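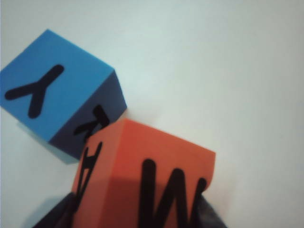
A hall that showed films for a single winter is still a movie theater to the people who bought tickets there, Marietjie Tshabalala wrote in response to the first draft of this register, and leaving such halls out would give a false picture of the smaller towns. The inclusion rule given below was revised accordingly.

Sanville Register of Historic Movie Theaters
README and data card

Summary

The Sanville Register is a structured record of buildings in Sanville and the neighboring district of Prundgate that were used for the public showing of films. It brings together information on location, construction, ownership, seating, alterations and present use. The register covers 139 buildings, documented in 1,371 individual entries. Each entry records one event or condition in the life of a building, such as an opening, a change of name, a fire, a reseating or a closure.

The register is maintained by the Osmont Theater Records Project. Questions about its contents should be directed to the register editor, Elibariki Shemweta.

Files

buildings.csv
One row per building. Holds the building identifier, the most recent name in theatrical use, the street address, the district and the present use where known.

entries.csv
One row per entry. Holds the entry identifier, the building identifier, the type of event, the year, a certainty code, a short text note and a source identifier.

names.csv
All names under which a building is known to have operated. A building that changed hands often may have many rows in this file. Spelling follows the source, including the spelling "theatre" where it was used on a sign or in an advertisement.

sources.csv
Newspapers, city directories, building permits, fire insurance maps, private papers and recorded interviews from which the entries were drawn.

notes.txt
Longer remarks on individual buildings that do not fit the table structure. The remarks on the Mussa are the most extensive and should be read before its seating figures are used.

Inclusion rule

A building is included if films were shown in it to a paying public on a regular basis, for however short a period. Regular means that a schedule was advertised or can be shown from other records. The following are included under this rule:

Purpose-built movie theaters.
Opera houses and vaudeville houses that later added films.
Lodge halls, skating rinks and storefronts fitted out for projection.

Tent shows, school auditoriums and drive-in theaters are not included. Church halls are included only where admission was charged. Buildings that were announced but never completed are listed in notes.txt and carry no building identifier.

How the register was compiled

Work began with the city directories, which list places of amusement under changing headings. Every address found was then checked against the fire insurance maps, and the name of each operator was searched in the newspapers held at the Prundgate reading room. Building permits were consulted last. Permits for Sanville survive in good order; those for Prundgate survive only in part, and a gap in the permit record should not be read as evidence that no work was carried out.

Interviews were used to fill in interior details that printed sources rarely mention, including the position of the ticket booth, the color of the seats and the location of the stairs to the balcony. Where an interview and a printed source disagree about a year, the printed source is followed in entries.csv and the spoken account is given in the note.

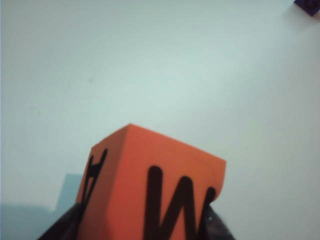

Orange foam cube between two dark gripper fingers.

Field definitions

building_id
A permanent identifier. It is not reused if a building is withdrawn from the register.

event_type
One of the following: opened, renamed, sold, altered, reseated, damaged, closed, reopened, converted, demolished. "Closed" is used only for the end of film showings and does not imply that the building stood vacant.

year
The year in which the event took place. For events that ran over more than one year, the year of completion is given. A blank means that the year has not been established.

certainty
The letter A, B or C. A is given to events confirmed by at least 2 independent sources. B is given to events resting on one printed source. C is given to events known only from an interview, a family paper or an undated photograph.

seats
The number of seats as stated in the source. The figure has not been corrected for balcony sections closed to the public. Advertised capacities tended to be generous, and users comparing theaters are advised to rely on permit figures wherever both are available.

style
A brief architectural term, assigned by the compilers from exterior evidence. The terms are broad and are intended for sorting only.

Coverage and known gaps

Coverage is strongest for downtown Sanville, where nearly every theater of any size advertised daily. It is weaker for neighborhood houses, which relied on handbills and window cards that few people thought to keep. Theaters that served Black and immigrant audiences were often left out of the city directories, and the register depends more heavily on interviews for these. Their entries carry a larger share of C codes as a result. This reflects the state of the printed record and should not be taken as a measure of the reliability of the persons interviewed.

Ownership is recorded at the level of the operating company. Leases between related companies were common and have not been traced.

The Mussa presents a particular difficulty. It was rebuilt on the same lot after a fire and retained its name, its marquee and part of its rear wall. The register treats it as one building with a break in use. The figure of 345 seats belongs to the rebuilt house. No dependable figure has been located for the earlier auditorium, and several published accounts appear to have applied the later number to both.

Recommended uses

The register is suitable for local history, preservation surveys, walking tour research and the preparation of landmark nominations. It may be used to study the spread of film exhibition across the two districts, provided that the gaps described above are taken into account.

It is not suitable as proof of legal title, as a statement of structural condition or as a guide to public access. Many of the buildings are privately owned, and a listing conveys no permission to enter.

Personal information

Names of owners, managers and projectionists are included where they appeared in a published source. Persons interviewed are identified only if they gave written consent. Home addresses have been removed from the notes. A request to withdraw an interview will be honored in the next release.

Corrections

Corrections are welcome and should give the building identifier, the entry identifier and the source on which the correction rests. Photographs are useful if the place can be recognized and the date can be narrowed, for instance by the titles on the marquee. Original items should not be mailed. Clear copies are sufficient.

Releases are issued each November. Corrections received after a release has been prepared are held for the following one. Changes are listed by entry identifier in the file changes.txt, together with the former reading.

Terms of use

The tables may be copied, adapted and redistributed with acknowledgment. Photographs and transcripts cited in sources.csv remain subject to the terms of the institutions and families that hold them, and permission must be sought from the holder in each case.

Suggested citation

Osmont Theater Records Project. Sanville Register of Historic Movie Theaters. Edited by Elibariki Shemweta. State the release used and, for individual buildings, the building identifier.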